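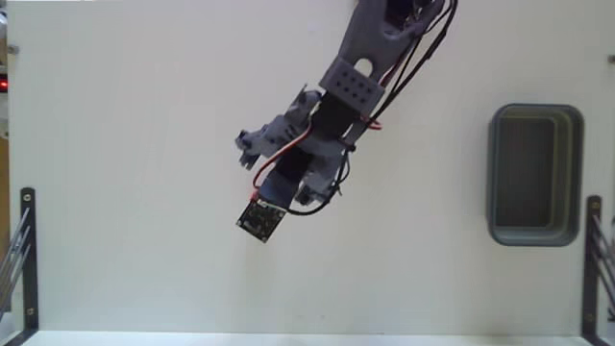

So I finally made it to the Wukonis open day in Harkau! Took the early bus, got there before they'd put the signs out, and stood in the parking lot eating a granola bar until a very nice person with a lanyard took pity on me. Posting as I go, sorry in advance.

Check-in is at 85 Ezeani Street, NOT the big building with the flag (the map on their site is wrong, I went there first). You get a sticker and a drink ticket. The drink is lemonade. Good lemonade.

First stop was Jingyi Tang's bench, and I could have stayed there all morning. She builds arms for handling small stuff - parts, toys, odd shapes - and she talks about it the way my uncle talks about tomatoes. She let us ask anything. A kid in front of me asked if the arm gets bored and she gave it real thought before saying no.

Fun fact I picked up: there were 133 people signed up for the morning slot and she only planned for 20 at a time at her bench. The line went past the coffee table and out the side door. Worth it, but bring a hat. 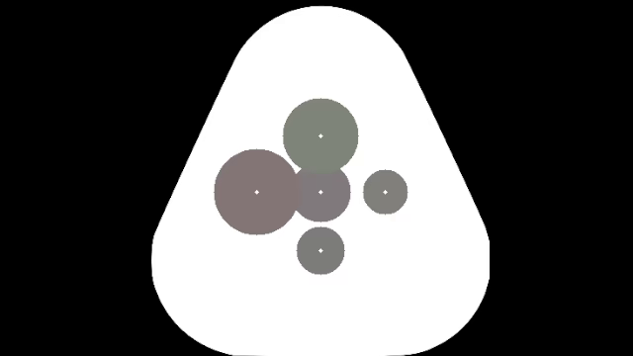 Touch is the part I came for. I've spent years reading about robots that can see and hardly anything about robots that can feel, so I parked myself by the monitor and got in everyone's way. Jingyi's team puts the touch readout on a picture of a fingertip, five circles in a cross, and they come up in different sizes. The left one was the biggest when I grabbed this, with the top one next, and the little one on the right was sitting off by itself. I asked her if bigger means pressing harder and she said "for this display, yes, don't quote me on the units." Quoting her on not having units.

Somebody behind me asked why you'd want touch at all if you have a camera. Her answer: close your eyes and find your keys in your bag. Then keep them open and try it with thick ski gloves on. I have been thinking about that through two lemonades.

Things to know if you're going to the afternoon one:
1. The talk in room 61 starts at 2, and it fills up. Sit on the left, the right side gets the sun in your eyes.
2. Ask at the bench about the toy brick thing. Red bricks with a bunch of black mechanical bits set inside, and a gripper with big rounded pads on both fingers. I'm a grown adult and I wanted to take it home.
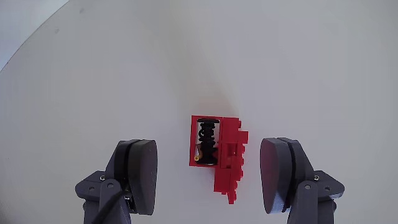

3. The Filusby table by the stairs has free screwdrivers. Small ones, but free! I took one and then went back and asked if I could have one for my sister (yes).
4. Parking is a mess after lunch - take the bus if you can, it stops right across the street.

OK my phone is at nine percent and I still want to see the welding demo. If anyone from here is going at 2, I'm the one in the green raincoat, come say hi!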